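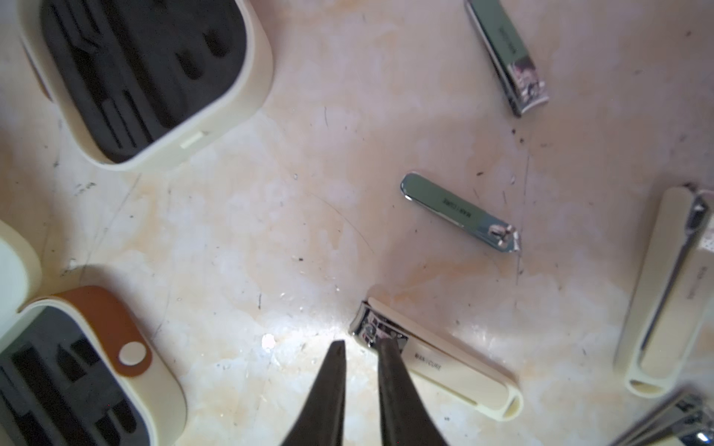

Flavine Rumor Desk: progress report to the Rironmont Fund
Second reporting period, through June

We're very happy to be writing this one! When we sent our first report the rumor desk was a shared inbox and a spreadsheet with too many tabs. Now it is a real part of the site, people in Fallton and well beyond it send us things every day, and a couple of the entertainment blogs we used to chase for corrections have started asking us before they post.

For anyone at the Fund who is new to the grant: Flavine covers music and celebrity news, and your money pays for the part of it that takes a viral claim about a singer, rapper, actor or reality star and tries to find out where it came from. We publish what we find, including when what we find is nothing.

What we did

We logged 281 claims in this period. Of those, 173 got a full write-up on the site, and the rest were closed with a short note, mostly duplicates of a rumor we had already handled (the same breakup can arrive in a dozen outfits). The biggest group by far was relationships: secret weddings, secret pregnancies, who was seen leaving whose hotel. After that came feuds, then money, then deaths that had not happened. Death hoaxes are still the ones that move fastest, and we keep someone on them through the evening on Monday, when for some reason we get the most.

The write-ups got shorter, and they are much better for it. We used to open with the whole history of the rumor and make people scroll for the answer. Now the answer is in the headline and the history goes underneath for whoever wants it. Time on page went down a little, shares went up a lot, and we will take that trade any day.

We also changed how we handle claims about somebody's private life. If a rumor is about a person's health, sexuality, gender or immigration status, and the only source is an anonymous account, we don't write it up by name at all. We may explain how a fake screenshot or a doctored court record was put together, with the names taken out. It cost us some traffic on two very big weekends and we would do it again. This was the point your program staff pushed us on after the first report, and you were right to. 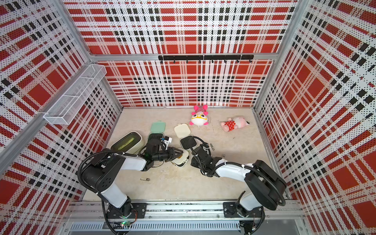
One longtime reader wrote to say that the old posts felt like being handed the gossip with gloves on, and that she trusts the site more now that it sometimes says "we looked at this and we're leaving it alone." We printed that and stuck it over the desk.

The Mirani archive

Mirani is our searchable archive of old rumors, and it's the piece we are proudest of. So many "new" stories are old ones with a different singer dropped in. You type in a few words, or paste the text from a post, and Mirani shows you earlier versions, with the date each one first turned up and what we found at the time. It has 500 entries in it as of this report, which was the goal for the end of the grant, so we're ahead.

What works well:
- Searching by phrase. "Caught on camera leaving" brings up a whole family of stories.
- The page that lists parody accounts and the sites that copy from them without saying so.
- Linking out. Other writers can link straight to an entry, and they do.

What doesn't work so well yet:
- Image search is slow and gives odd matches. Old award show photos are the worst for this.
- Song lyrics passed off as quotes fool it completely.
- On a phone, the filter menu covers the results. A fix is written and waiting to be tested.

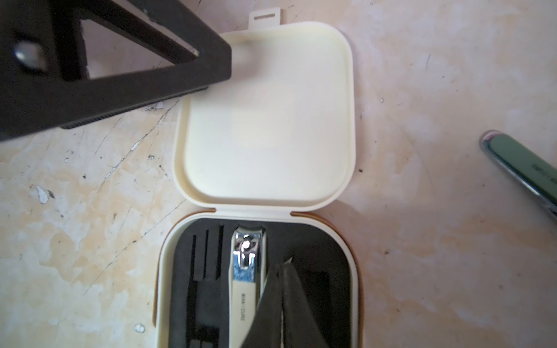
Manicure case, open, with the black foam insert showing.

Workshops in Fallton

We ran eight workshops at the Fallton library and the high school. The plan was to teach people how to trace a post back to its source, and we did that, but the best parts were the arguments! Teenagers know an enormous amount about fan accounts: which ones are run by fans, which ones were bought and renamed, which ones post a lie on purpose to see who reposts it. Two of the entries in Mirani came straight out of a session at the high school, with the class credited as a group.

The library evenings drew an older crowd and a different set of worries. They wanted to know about the fake ads, the ones where a beloved TV star seems to be selling gummies or a money scheme. We hadn't planned to cover those. We do now, and the fake endorsement page has become one of the most visited on the site.

Problems

We published one wrong call. We marked a tour cancellation as false on the strength of a statement from the venue, and that night the tour was canceled. The correction went up before midnight and sits at the top of the page. Since then we don't mark anything about a future date as false; we say what has been announced and what has not.

Hate mail comes in waves, nearly always from fan bases, nearly always after a relationship story. We moved the inbox to a rotation so that no one reads it two days in a row. Please consider this a small plug for keeping the staff care line in the budget.

The podcast is late. We have recorded the pilot and we like it, but the sound in the back office is poor and we would sooner record it again at the library than put it out as it is.

Money

Spending is on plan except for hosting, which ran over when the Mirani traffic jumped, and travel, which came in under. We'd like to move the travel savings over to hosting and have sent the form separately.

Next period

Fix the phone menu. Get image search to a point where we can stop apologizing for it. Record the podcast again. Start a Spanish version of the most-read entries, beginning with the death hoaxes and the fake ads. The high school has asked us back and we've already said yes.

Thank you again for backing something that a lot of people told us was too silly to fund. Questions about any of this can go to the desk inbox, and the full claim log is there for the asking.

Shares: 173
Comments (4)

Guest: Love that you post these reports where we can read them. Is the claim log open to everybody or just the Fund?

Flavine desk: Anyone can ask for it! We take out the names of the people who sent the tips.

Guest: Please do the lyrics thing next. My aunt keeps sharing "quotes" that are just the second verse of something.

Fallton reader: Went to the library one about fake ads and brought my neighbor. When is the next one?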